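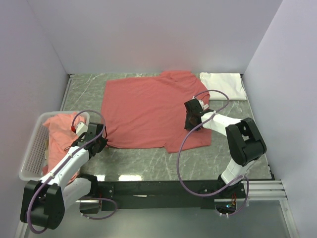 Both arms on the shirt cell, cables re-routed, 21 September 2019

Spent most of today on the purple cables. The right arm kept pulling its loop tight when it reached for the far corner, and after 31 runs the plug at the gripper had worked itself slack. I gave both arms a longer loop and moved the clips down near the base — fiddly, but no drilling.

Then I checked the bolts on the front bar. Two on the left mount took a quarter turn. Rhiannon Parry wants them marked with paint pen, so I'll do that on Monday.

The marble top still throws glare from the ceiling lights. Dušan has a matt sheet from Udlow we could try. Next grease is due in November.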